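Home | Kitchen | Workshop | Laundry | Software | Ask us

Workshop tips: keeping the software side of a home robot arm tidy

4 min read

These tips are for anyone running a small arm at a kitchen table or workbench. They deal with the program and the settings. For bolts, belts and grease, go to the Workshop pages.

Save your settings before you change them. Copy the whole settings folder and put the reason in the name, such as "slower wrist" or "new table". A folder called "final2" will mean nothing to you in July.

Change one value at a time. If you alter the speed limit and the smoothing together and the arm starts to shudder, you will have to undo both.

Set a speed cap in the controller as well as in your script. Scripts get edited late at night. Ours is capped at 40 per cent for any new program, and it stays there until the program has run 6 times without a stop.

Teach the waypoints from above. Add a hover point over every pick and every place, and send the arm through it on the way in and on the way out. Most knocked mugs come from a planner taking the short path between two low points.

Tell the planner about the furniture. A plain box for the tabletop and another for any shelf is enough. Make each box a little bigger than the real thing. If you move the table, move the box the same day.

Keep the log files, but not all of them. Pacita Dumlao found 532 on her laptop and could not say what any of them were. Keep the first good run, the last good run and every run that ended in a fault. Delete the rest on cleaning day.

Name objects the way you speak. "Blue cup" is easier to find in a script than "obj_361". Use the same name in the camera software and the planner.
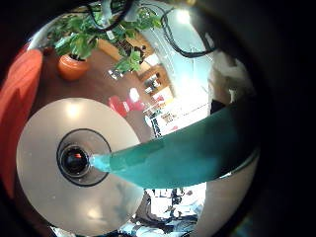

Skomby Home Robotics Club, Software Bench

A wrist camera with a very wide view picks up the whole room. A potted plant on the table, loops of black cable and a bright patch at one side can all end up in the same picture. Mask the parts you don't need in the camera software, starting with anything that belongs to the arm or gripper, or the detector may report it as an object.

Lock the exposure. On automatic, a bright area will darken everything else and the colour thresholds you set in the morning will be off by the afternoon.

Black out the corners in the mask too. There is no picture outside the circle, and some detectors find edges there.

Redo the camera calibration after you take the camera off for any reason, even if it goes back in the same holes. Lakmal Pathirana prints the date on the calibration sheet and tapes it inside the cupboard door.

Write the stop command on paper and leave it beside the keyboard.

Tips by Hannelore Grube and Gyula Kelemen. Last checked 12/10/23.

Contact the club | © Skomby Home Robotics Club | Back to top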